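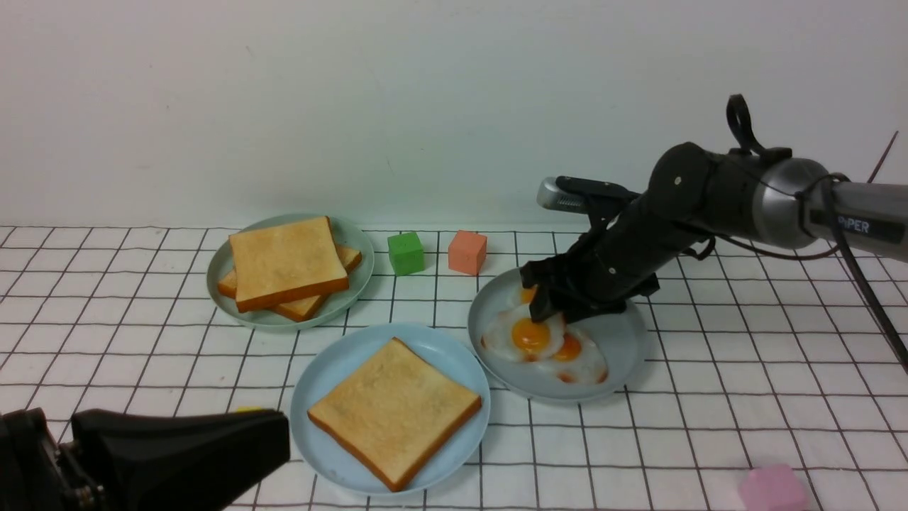
Breakfast table, right arm at the egg plate. View from the head camera.

Verance Open Day: Breakfast Table Recordings

README, written 4/29/26
Maintained by Jayson Gatchalian

What this is

A set of recordings from the open day at the Verance workshop. Visitors stood along a rope line and watched an operator run a two-arm station through a tabletop food task. The recordings were made during the demonstration itself, with people talking and walking past, and the pace is slower than in our normal sessions because the operator stopped to answer questions.

There are 267 episodes in the folder. Of these, 26 are marked "visitor" in the index, meaning a visitor held the controls with an operator next to them. All the others were run by staff.

The task

The table has toast and fried eggs on plates, plus a few foam cubes on the grid cloth. An episode starts when the operator reads out a request and ends when both arms are back at rest. Requests came from a printed sheet and are all one of these:

- move an egg onto the toast
- stack one slice of toast on another
- move a slice from one plate to another
- pick up the cube of a named color and set it down on a named plate
- clear the cubes to the back of the table

The cubes are there mainly for the last two requests. They stay on the table during the food requests as well, so the layout is a little more crowded than the task needs. Plate positions were changed between blocks of episodes but not inside a block.

Eggs are the hard part. They overlap on the plate, and a grip on one will often drag its neighbor. If two came up together the operator was told to lower them and try again once. After a second miss the episode was ended and marked "fail". Please do not drop these when you load the data. Several people on the Sakari side asked for them.

Layout of the files

/episodes — one folder per episode, numbered from 001
/index.csv — one line per episode: number, request, who had the controls, result
/notes — the operator's handwritten notes, typed up in May (not in this upload yet)
/sheet — the request sheet as it was read out

Each episode folder holds the head view, the two wrist views, joint positions for both arms, and gripper opening. Joint positions are in radians. Gripper opening is in millimeters. Left and right are from the robot's side of the table, so they are swapped if you remember the demo from where the visitors stood.

The result column uses "ok", "retry" and "fail". "Retry" means it worked on the second attempt. Blank means the operator did not call it out loud and we have not gone back to check.

Known problems

- 11 episodes are missing the left wrist view. A plug had worked loose and it took us most of a block to notice. They are listed in index.csv with "no_lw" in the last column.
- The grid cloth is not perfectly flat. Do not use the grid lines to measure distance. Use the calibration file from the Paredes station, which has the same mount.
- In the visitor episodes the two arms sometimes move at once with no clear purpose. Those are people finding out which hand does what.
- Episode 200 has the wrong request in the index. It says "stack" and should say "move". It will be fixed in the next upload.
- Wrist view brightness jumps in a few episodes when a gripper gets close to a plate. We left automatic exposure on.

What was left out

Audio was recorded and then removed, as visitors had been told it would be. The short talk before the demonstration is not here either. Anyone who wants the slides can write to me.

We also ran a few episodes on a second table with the Cilolness gripper pads. Those are in a separate folder with their own README and should not be mixed with these — the pads are softer and the opening values do not line up.

Use

Free to use inside the partner group. Ask before passing it on. If you publish a figure from the head view, please say it comes from the Verance open day.

Corrections go to Jayson. Give the episode number and the column, and a time in seconds if it is about a view.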